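Sep 1, 2025 — sim bench, pouring set

Target for this batch is 200 kept demos, bowl to bowl, then on to Godfrey for training. Scene is the kitchen one, same as in February except for the lighting. Object layout: burner and knob left, two-compartment bin right, speckled bowl in the middle. Bin and burner are only there as clutter, do NOT use them in an episode. Hamisi did that in a few of his and I had to pull them.

Teleop lag better after Kibet moved us to the other machine. Still bad when the grain sim gets heavy, so keep the granule count where it is. 1,000 per episode, no more. Tried more this morning and the playback stuttered so much I was steering a half second behind.
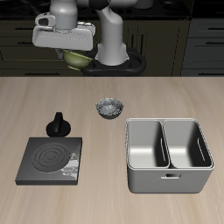
Rules for a keep, agreed with Joyce L. before lunch:
— green bowl gets picked up by the rim, no scooping from below
— tilt slowly, pause, then return upright
— spills on the table OK if small, but tag them "spill"
— if you bump the speckled bowl, finish the episode anyway and tag it. Those are usefull for the recovery set

Wrist angle still the main problem. People start the tilt too early, before the green bowl is over the other one, and the policy from the last round (Mongate v2) copied exactly that. Godfrey's plots show it plain as day. Asked everyone to hold still for a beat before tilting. Feels silly when you're driving but the labels come out much cleaner.

Also the success checker is wrong. It looks only at what's in the target bowl at the last step, so a fast dump passes. Joyce S. is adding a max tilt speed, should be in tomorow. Until then watch every replay by eye, yes all of them.

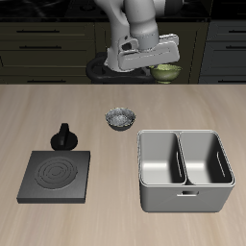 Do we need to re-record the old 60 from before the lag fix? Keep them for now, in their own folder, and leave them out of the training split until Godfrey has compared the two.

Disk: Pliltmont share down to 677 GB. Camera streams are the hog, depth esp. Kibet to check if we can drop depth at save time and re-render later from states.

To do
— random start pose for green bowl, currently too narrow
— new seed list, old one has repeats
— Hamisi takes the late slot, I do mornings
— ask Joyce S. re checker threshold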